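Rivik Two-Arm Bench
Demonstration days at Firnwood

Home > Benches > Two-arm > Rivik

The Rivik is a table-mounted pair of arms for handling soft goods such as clothing, towels and bagged linen. It is sold and serviced by Stunisell from the Firnwood workshop, where it can be seen running before you order.

What you get

Two arms with parallel grippers, the overhead mount, the controller and a set of spare finger pads. The table is not included. Most customers use one they already have, covered with a plain cloth in a colour that contrasts with the garments.

Price: $3,820 for the bench, plus GST
Extended service plan: $1,155
Delivery: quoted by postcode

Visiting the demonstration

Demonstrations run in October and take 2 hours. Groups are limited to 8 people so that everyone can stand near the table. The first part is given over to folding, mainly shirts, and visitors are welcome to ask for a fold to be run again at a slower speed.
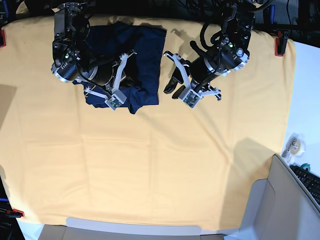 The second part is for your own items. Bring a few pieces you handle every day, clean and with pins and tags removed. Heavy coats and anything with loose beading are outside what the grippers are rated for. Staff will note the settings used for each item and email them to you afterwards.

Please wear closed shoes and tie back long hair. There is parking behind the building, and the entrance is through the roller door on the laneway side.

Options

The Tatlı finger set has a softer pad and suits knitwear and fine cotton. It fits the Rivik without an adaptor and can be tried on the day if you ask when booking.

Booking

Use the enquiry form and tell us what you fold, how many people are coming and whether you need step-free access. Morning sessions start at 9.30 am.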